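Ekix open day in Vonville, worth taking an 11 year old?

posted by gravelpie, September 19, 2025

My kid is 11 and robot crazy, and Ekix is doing another open day in November. Has anybody been to one? It's almost 2 hours each way for us, so I'd like to know if you get to see the machines up close or if it's a slideshow and a bag of pens. Also, is there parking?

mossy_toaster

Went to the spring one with my two and we had a great time! You sign in at the front desk, get a sticker, and then you go around in groups of 7, so you're never stuck behind a wall of tall people. They talked a lot about hands (way more than I expected, I figured it would be all walking).
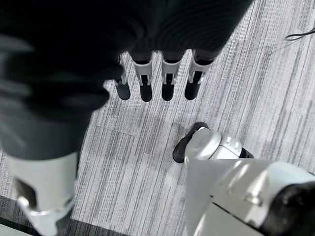 The demo room is the best stop, so get in line for it first. It's plain carpeted office space, no stage or anything, and the staff are happy to talk for as long as you let them. My daughter wanted to know why the fingers are white with black tips, and she got a real answer with drawings on a napkin. She also spotted the white foot with its pointy black toe and hasn't stopped talking about that either. The guide used the word "actuator" maybe 400 times — bring a kid who likes that.

Ask about the joints if you get a chance. Mine went straight for the shiny parts.
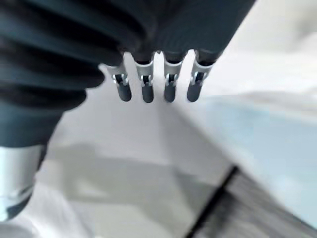

Fingers and their silver hinges, up close.

Parking is free behind the Pavero building, but the lot fills up before lunch. Eat first, the snack table was crackers.

Sowerby_Dan_fan

its ok. gift shop is tiny

quietlorry

Kids under 12 need an adult with them the whole time, so you can't drop off and go get coffee. I'd pick the morning slot. We did the last one of the day and they skipped the workshop part. Four hours of driving is a lot, but if yours is truly robot crazy I'd go. The Sowerby exit was closed last time I drove up, so check that before you leave.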